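Erneck Household Food Diary Set

README, last changed 2021-04-12
Maintained by Gerardo Agbayani

What this is

A set of food diaries kept by 60 households in the town of Erneck. Each household wrote down what came into the kitchen, what was eaten and what was thrown away, for 4 weeks starting in February. The diaries were kept on paper and typed up afterwards. There are no weights from till receipts and no prices.

The set was made for people who teach or study household food waste. It is small enough to open in a spreadsheet.

Files

households.csv: one row per household. Size of household, number of children under 12, whether there is a garden, whether there is a freezer.
entries.csv: one row per diary line.
items.csv: the list of food names used in entries.csv, with a group for each (fruit, veg, bread, dairy, meat and fish, dry goods, other).
notes.txt: free remarks from the backs of the diary sheets, typed as written.
photos/: pictures to go with the item list. See below.

All files are UTF-8. Dates are year, month, day. An empty cell means the household left the box blank. A zero means they wrote a zero.

Columns in entries.csv

hh_id: household number, matches households.csv
day: day of the diary, counted from 1
item: name as in items.csv
amount: number as written
unit: piece, gram, slice, cup, portion
fate: eaten, stored, given away, pets, compost, bin
reason: only filled in for compost and bin

Units were left as the households wrote them. We did not turn pieces into grams. If you need grams you will have to choose your own weights, and please say which ones you used. Amounts above 2,000 grams on a single line were checked against the paper sheet and are correct as typed.

Known problems

Peel and skins. The instruction sheet did not say whether peel counts as waste. Some households logged it under the fruit and some left it out. Do not compare fruit waste between households without reading notes.txt first.

Leftovers. A cooked dish may show up twice, once as its ingredients and again as a portion. The Oshima recipe codes in items.csv were meant to sort this out but were only filled in for soups and stews.

Household 17 stopped after the second week. Its rows are kept.

Spellings. "Satsuma", "mandarin" and "clementine" were merged into one item. "Orange" is separate.

Photos

The photos folder follows the groups in items.csv. The pictures are not tied to any household and should not be used to judge portion size. One from the fruit group: 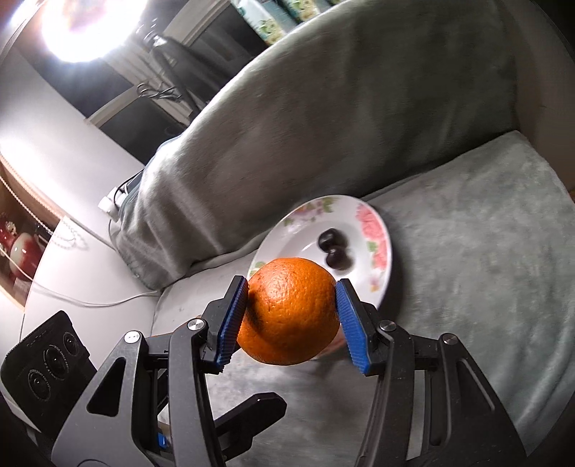 Orange, whole, unpeeled. Group: fruit.

Using the files

The scripts in tools/ were written for Tikeck and need nothing else. Run check_entries first; it lists any item name missing from items.csv. The older Zinier import no longer works with the current column order and will be taken out of the next release.

Terms

Free to use for teaching and research. Do not try to work out who the households are. Please name the set and the date of this README when you cite it.

Corrections

Send the hh_id, the day and the line as you think it should read. Changes are listed in changes.txt, newest first.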